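Sorting the Small Stuff: A Parts Storage Project
Rendlow Workshop Skills, Group 5

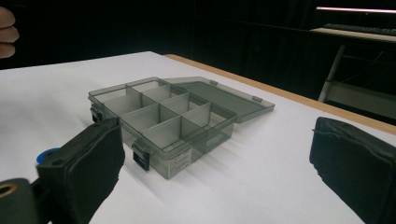

Figure 1. The compartment box with its lid open, before filling.

Our project began with one very messy drawer. Screws, washers, jumper wires and spare fuses all lived together in it, and finding a matching pair of anything could eat up half a break. We wanted a system that a new student could use on day one!

We picked a see-through gray box with a hinged lid and latches. Thin dividers split it into two rows of small cells, with a larger open section at one end. That bigger space was a lucky find – our longer standoffs don't fit in a normal cell.

Method
We emptied the drawer onto a tray and sorted by type first, then by size. Anything bent or stripped went in the scrap tin. Then we wrote 35 small parts on a list and asked 6 classmates to find them, once in the old drawer and again in the box a week later.

Results
All of them were faster with the box, and we loved watching it happen. The slowest part was telling M3 screws from M4, so we want to add a size chart inside the lid.

Next steps
We plan to set up a second box for the Lozano kits in April, this time with the washers and nuts side by side.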